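September
Posted by Mladenović

Phone cases are awkward to sort. They have no obvious top, they slide over each other when stacked, and two cases for different models can differ only in the camera openings. I have been putting mine in order, one long tray at a time.

The first pass separates any case that still has a phone in it. Those are handled upright, on the long edge, and the tray is kept clear until the surface beside it is finished. The tray is plastic with rounded corners and a slot handle at one end. I place it lengthwise, far edge to near edge, so that a phone in its case can lie flat along it.
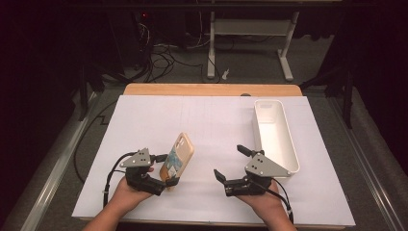
Tan case, phone still inside. Tray empty.

The second pass is identification. I read a bare case from the inside, where there is no print or pattern to distract from the openings. Size and spacing of the camera holes come first, then the side button slot. Outer dimensions are the last check, as a soft case flexes enough to give a false reading of 3 mm.

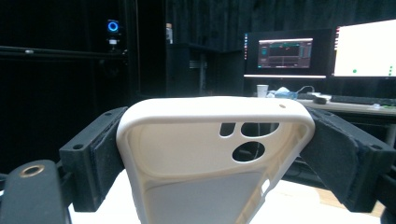
White case from the inside, three camera openings at the upper right.

Cases that match no phone I own go in a separate box. On Friday the box held 9. I have not decided whether to label them by model or by opening layout. The second is quicker to check.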